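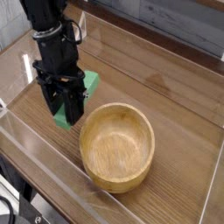

**Muchen Wan**
Jun 11, 2019

Notes on plain wooden bowls, posted as a thread so I can stop retyping them in replies. Mostly rims, grain and finish. Some of this is preference and I'll say so where it is.

**2.** The blond one weighs 370 grams on my kitchen scale. The Maltevico listing gives no species and I won't guess from color. Pale wood with fine grain describes a lot of trees, and a finish shifts the color anyway.

**3.** Rim first. A thick, rounded rim is the feature I look for. Thin rims look better on a shelf and chip sooner in a sink. A round profile also has no sharp corner to bruise when the bowl gets set down upside down, and mine usually do.

**4.** The cost of a thick rim is pouring. Anything dry and fine, like flour or salt, rides over the curve and goes where it likes. Use something with a spout for that.

**5.** Grain. In a bowl cut from a side-grain blank, the lines run across the inside as long streaks. They tell you the direction the wood will move. It swells and shrinks much more across the streaks than along them, so a round bowl ends up slightly oval over the years.

**6.** You can check this with calipers. Measure the outside at the rim along the grain, then across it, and write both numbers on a card. Repeat in winter. My Herton bowl is 2 mm narrower across the grain than along it and still sits flat.

**7.** A flat base matters more to me than a true circle. Put the bowl on a surface you trust and press on opposite sides of the rim. If it rocks, rub the base on a sheet of sandpaper taped down face up. Turn the bowl a quarter turn every few strokes or you will sand in a tilt.

**8.** Darker wood low on the outside wall, near the foot, gets asked about a lot. It can be natural color, finish that pooled and cured there, or water sitting under the base. Looking at it won't settle which. Dry the bowl upside down on a rack for a few days and see whether the band changes.

**9.** Finish. I use food-grade mineral oil: 3 thin coats, a night between each, wiped back until a paper towel comes away clean. It never hardens, so it has to be redone. Flondthorpe sells a wax blend that lasts longer and leaves the surface slightly tacky in warm weather. I went back to oil.

**10.** If you use a drying oil instead, follow the cure time on the can, and lay the used rags out flat outdoors. Wadded rags can heat up and catch fire.

**11.** Sanding. I stopped at 400 for years, then tried going up through the grits to 4000 on the inside of one bowl. Under oil I could see a difference for a week. After a month of washing I couldn't. I won't do it again.

**12.** Correction to the above: wet the wood once before the last sanding, let it dry, then knock the raised fibers down. That step did more for the feel of the inside than all the fine paper did.

**13.** Bowls as parts trays. A shallow curve is good for small round things, since they roll to the middle and stay there. It is poor for rectangular blocks. A flat-sided block rests on its edges or corners and leans, and hard corners dent soft wood.

**14.** Fang asked whether a felt liner fixes the denting. Yes, but it holds crumbs and dust, so keep a lined bowl for the workbench and out of the kitchen.

**15.** Washing: hand only, warm water, dry right away, stand it on edge so both faces get air. No soaking.

**16.** Still open: whether the 370 grams changes over the summer. I'll weigh it again at the end of June and add the number under this post.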